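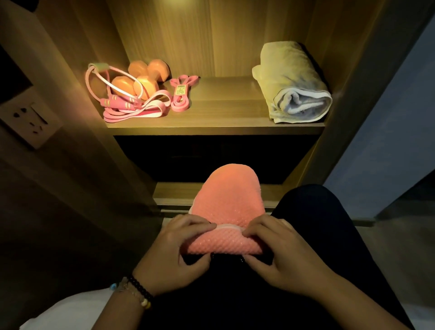
Can a machine put your shoes on yet?

Board: Home and Shop Automation

gumleaf_11
Posted 09/03/2023
The job I have in mind is the one in the photo. Knitted shoe, soft collar, thumbs inside the opening and fingers over the rim on both sides. A person does it in a dim room without thinking. Has anyone seen a machine do it on a shoe it hasn't met before?

torquewrench
Not reliably. We run a Priltix arm at work and it will pick rigid parts all day. Give it anything knitted and it loses track of where the edge is. I spent 14 days on a fabric sleeve job and we gave it back to the hand bench.

Marnoo
I think that's out of date. The Hastitz demo in May had two arms opening a sock and pulling it over a form. A shoe collar is easier than a sock, it holds its shape.

torquewrench
Same sock, same form, same lights. Try it with a shoe held over someone's lap and a leg in the way.

Marnoo
Fair on the lighting. I still wouldn't say it can't be done.

sparetyre
I'd be happy if it did the shelf behind. Put the dumbbells straight, hang up the skipping rope, leave the towel rolled. Dumbbells are heavy but they don't change shape. The rope is the hard part, with the handles in a tangle and the bands right there with it.

gumleaf_11
Agreed on the rope. The Liew gripper is rated up to 11 kg so weight isn't my worry. Telling a cord from a band is.

Kettle_on
My brother's workshop bought a Taltard unit for sorting offcuts and it has paid its way. At home I'd want it slow and I'd want a stop button. My vacuum still eats phone chargers.

torquewrench
Sorting offcuts I believe. Two hands on soft goods, I'd say years.

Marnoo
Two years, if you want a number from me.

gumleaf_11
I'll try a cheap gripper on an old runner over the weekend and post what I get - colour and size of shoe included.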